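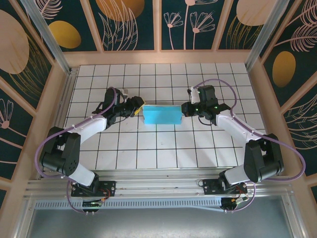

The Skutent two-arm table, with the blue block between the grippers.

Skutent Open Day Recordings

Hello, and thank you for stopping by! This folder holds the recordings we made during our June open day at Latisar, when we threw the doors open on a Sunday and let anyone who was curious come in and spend a while with the arms. We had been meaning to do something like it for ages, and I am so glad we finally did. If you were one of the people who came, you may well find your own session in here.

Overview

Name: Skutent Open Day
Episodes: 230
Episodes marked as finished by the operator: 183
Episodes marked as unfinished: 47
Visitor groups: 14
Recording software: Kombo
Contact: Tatu Swai

What people did

The task was kept simple on purpose. A light blue block sits on the white tiled surface, one arm comes in from the left and the other from the right, and the operator tries to pick the block up with both grippers together, hold it level, and set it back down. It sounds like nothing at all until you try it (I have been at this for a good while and I still squeeze too early with the left). The grid of thin black lines between the tiles was a great help when talking people through it, as we could say "one tile toward the back wall" and everyone knew what we meant.

Every visitor got a practice turn first, and practice turns were not saved. After that they could do as many as they liked until the next group came in. Some of the younger visitors had to be gently pried away from the controls, and a couple of the parents too!

How the files are laid out

There is one folder per visitor group, and inside it one folder per episode. Each episode has the video from the fixed camera, the joint positions for both arms, the gripper openings, and a small text file with the operator's own verdict, which is either "finished" or "unfinished." We left those verdicts exactly as people gave them, even where we might have been kinder.

Things to know before you use it

The teal walls with the pink flowers and golden ovals are in view behind the arms, so if you train on these videos and then test somewhere plainer, please keep that in mind. The purple cables swing out wide at the elbows and can cross parts of the view. Group 9 has no gripper openings, as I forgot to switch that stream back on after lunch. Sorry about that one.

The practice scripts live in the Irkau folder next door and need Kombo to run. Joint angles are in radians, and gripper openings go from 0 (closed) to 100 (fully open).

Questions, corrections and stories from the day are all very welcome, and Tatu reads everything that comes in.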